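Valerian growers near Osov asked to test crop for ragwort

Growers who supply dried valerian root and chamomile to the Rostport herb market have been asked to send in samples before the end of January, after traces of a toxic weed were found in part of this year's chamomile harvest.

The notice, issued on 15 December 2022 by the market's quality office, applies to 208 holdings in the Osov district. It covers dried flowers, cut leaf and root sold for use in teas and tinctures. Fresh plants and garden stock are not affected.

Laboratory staff found pyrrolizidine alkaloids in 16 batches of dried chamomile. These compounds can harm the liver if taken in large enough amounts over time. Chamomile does not make them itself, and the likely source is ragwort or groundsel growing among the crop and cut with it.

"The levels were low in most of the batches, but two were well over what we allow," said Halyna Tkachuk, who runs the quality office. "Those two have been held back and will be destroyed."

None of the held batches reached shops, she said. The others are being tested a second time and will be released only if both results agree. 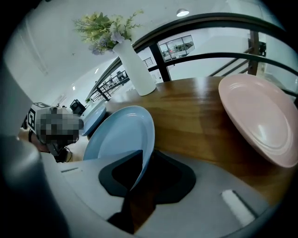 Food and Herbs

Maksym Zhuravel grows chamomile and valerian on the slopes above Koval. He said the wet spring had made hand weeding difficult and that groundsel had come up between the rows well into June.

"You can pull it when it is small and you can see it," he said. "Once the flowers are out, everything is yellow and white and you miss some."

He has already sent his samples and expects the results next month. Growers pay for the first test themselves. A repeat test is free if the first one is above the limit.

The office tested 1167 batches of dried herbs this year, up from 1033 the year before. Most of the rise came from chamomile and lemon balm. Valerian root has given no high results so far, but it is included because several farms dry it in the same sheds as their flowers – and on the same racks.

Pentti Eskola, a botanist who advises the market, will hold a session on weed seedlings for growers in January. It will deal mainly with telling young ragwort from useful plants before the first cut. Places are free but must be booked through the quality office.

People who buy loose chamomile from market stalls can ask the seller for the batch number and check it against the list at the Rostport office. The list will be updated each week until testing is finished.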